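The rulebook for the student manipulation contest runs to 291 lines, and 200 of them deal with scoring. Very few deal with what a team should hand over when the season ends. I have advised the Fomcombe club for long enough to think that is backwards.
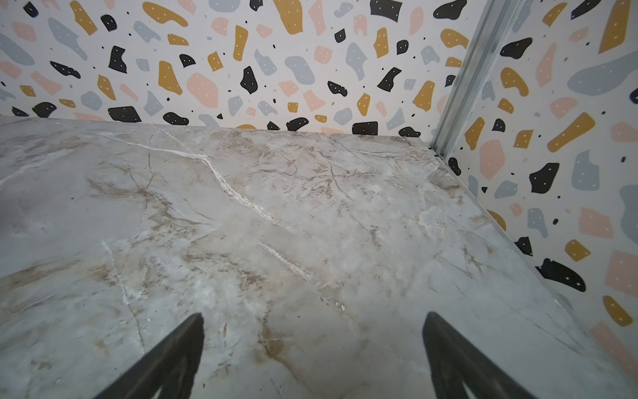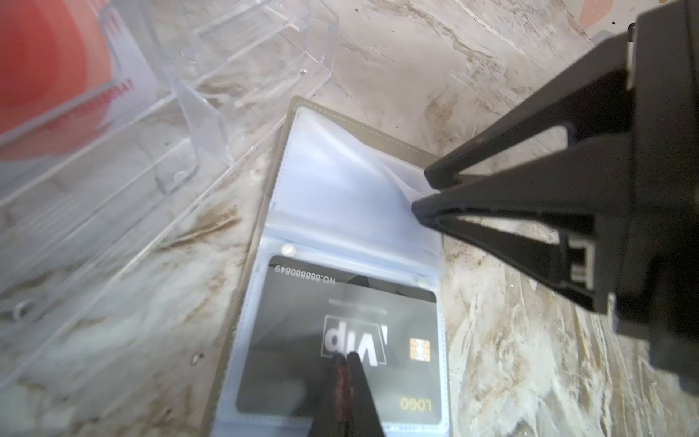
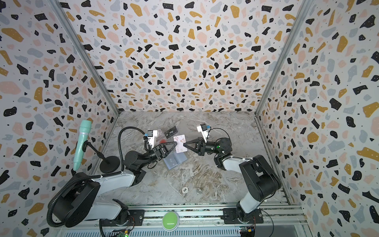

Two arms, cards and a card holder at Fomcombe.

Documentation should carry points. A build log records why a joint limit was changed – the score sheet does not. With two arms on one rail, as in the fixed camera's view of the marble floor with the big green button between the bases, every offset in software depends on where each base is bolted. If that measurement lives only in Yurii Dmytriv's head, it leaves with him in May. Valentyna Kushnir argues that graded logs reward typing. Some padding will get through, and I accept that cost. I would move 300 of the 400 performance points down to 200 and give the difference to the log, judged by a team that has to rebuild from it.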